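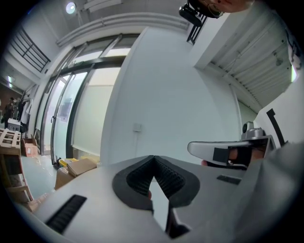
Gray jaws, black mesh, one fingertip.

Saturday, December 12, 2020

Third go at the fermented hot sauce. Nikau Rewi swears by 6 weeks in the jar and says anything less is just salsa with ideas. I gave it two. Tasted it this morning on a plain boiled egg and I'm not convinced the extra month would do a thing, except take up shelf space.

The recipe calls for "a splash" of brine at the end. Whose splash? I put in two spoons, then another, and now it's thin and runs right off the egg. The garlic has gone flat too. Tarcísio tells me to roast it first, but he roasts everything.

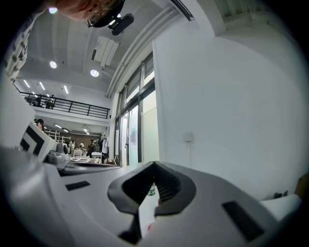

Small bottle, green label, glass doors behind.

Read some reviews of the Olszewski vinegar, the one Thịnh keeps pushing. There are 106 of them and nearly all five stars, and half sound like the same person. I'll stick with the cheap cider kind — it's sour, and sour is all I'm asking for.

Made rice and beans for dinner and put the sauce on anyway. Better on beans than on egg, I'll give it that. Too much salt. Nuno had seconds, but Nuno would have seconds of cardboard. Left the rest in the fridge with the lid loose. Need more red peppers, and a funnel.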